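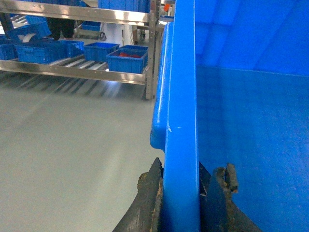
1. Background of the project

This report is about the blue plastic bins in the packing room of Girer, a small firm that sends out spare parts for kitchen machines. I did my placement there in the spring term, together with two other students of the logistics course. Our supervisor at the firm was Hsiu-ying Leung. She gave us the question in one sentence: why do the bins spend so much time on the floor when there is a rack for them?

The room has a smooth pale grey floor and a steel rack with roller tracks. The bins should go into the rack from the back side and roll to the front, where the packer takes them. In daily work many bins are put down beside the rack and stay there until somebody needs the place.

2. What we wanted to find out

We agreed on two questions with the firm.

– Which moments in the packing work cause a bin to be put on the floor?
– Can the order of the bins be improved without buying new furniture?

The second point was important for Girer, as the money for this year was already spent on the packing software Jistach.

3. How we worked

We observed the work during 33 shifts, always from the same corner, and wrote down each time a bin was lifted, put down or pushed. In total we have 2843 entries. In the first week our lists did not agree well, for one of us wrote "moved" for every small push with the foot. We removed this week from the results and started again. The number above is already without it.

We also spoke with the packers at the end of the early shift. I had prepared the questions in writing, but the conversations were better when I left the paper on the table.

4. Results

Most bins come to the floor when they are half empty. The packer takes the parts for one order, sees that more parts of the same kind are needed soon, and does not want to push the bin back up the track against the slope. So it goes down next to the feet. This was the largest group in our entries.

The second group are bins with returned goods. They have no fixed place in the rack at all. The plan of the room, made by the firm Plusis some years ago, shows a track for returns, but this track is now used for cardboard inserts.

A smaller matter is the handling of the bins. A large bin is often held by the rim with one hand, and a full one then turns and hits the rack. The packers told us that they know the correct way, with both hands, but in the narrow side it is not comfortable.

5. The trial

In April we changed 2 things. The cardboard inserts went to a shelf under the packing table, and the track became free for returns. Then we marked 4 places on the floor with tape, where half empty bins are allowed to stand. For the marks we used Fakir tape, which the firm had in the store.

The tape marks were accepted quickly. The returns track needed longer, and in the first days some inserts came back to their old place during the late shift. We put a label on the track in larger letters.

6. Open points

We could not test a flatter slope for the lower tracks, although two packers had asked for it. The screws of the rack can be adjusted, but the bins must be taken out first and there was no quiet day for this work. Mrs Leung will try it in the summer – our lists and the form for counting are in the folder at the packing table.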